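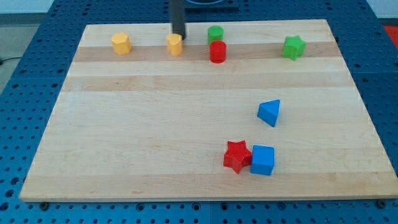
Step 1: Set out the board and blocks

This is the block-moving table we run at the Pelholm open day, and it's the one visitors come back to! Lay the wooden board on the perforated table and put out small blocks in red, blue, green and yellow. Mix the shapes: stars, cylinders, a cube, a triangle. Leave plenty of bare wood, so the arm has somewhere to push things.

Step 2: Park the arm at the far side

Bring the black rod down near the far edge of the board. Go slowly. Deok-su Ji runs ours at 400 millimeters per second during practice and drops it well below that once guests arrive.

Step 3: Let a visitor call the move

Keep the requests short. "Push the blue cube to the red star" works great. "Make it look nice" gets a big laugh and a very confused arm (we try it every year anyway). Younger kids love picking the star pieces, so have a star request ready if someone freezes up.

Step 4: Reset between groups

Stop the arm first, then slide the blocks back by hand. Allow 2 minutes. Yu-na Geum likes to let the next group choose the starting layout, and I've started doing it too, it gets them talking before the arm even moves.

Step 5: Pack up

Blocks go in the tray, board goes flat on the shelf. Questions about the September session go to Irfan Ginting at the front desk.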